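Grasach Start-up Mentoring: Frequently Asked Questions

Who can apply for a mentor?
Any owner of a small business which is registered in Jisley and has traded for less than 3 years. Sole traders are welcome. Charities should write to us first.

What does it cost?
The first 2 meetings are free. After this, you pay the mentor directly, and the price must be agreed in writing before you continue.

Can I choose my mentor?
You may name a preference in the form. We try to respect it, but the final matching is made by our office in Cifuentes Street.

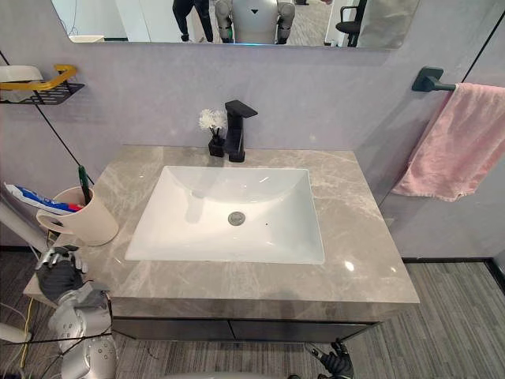

Samer Nasrallah wrote to us in February that he had waited too long for his matching, and he asked if one can change the mentor later. Yes, you can change one time, without giving reasons. Please do it before the second meeting.

Is there also money for my business?
There is a small loan of up to 4000 euro, which is managed by Skakix. It is a separate application and your mentor does not decide on it.

Where do we meet?
At our office, at your own premises or by video call. Evening meetings are possible until 8 pm.

Will my business plan stay confidential?
Yes. Every mentor signs an agreement with us before receiving any of your documents.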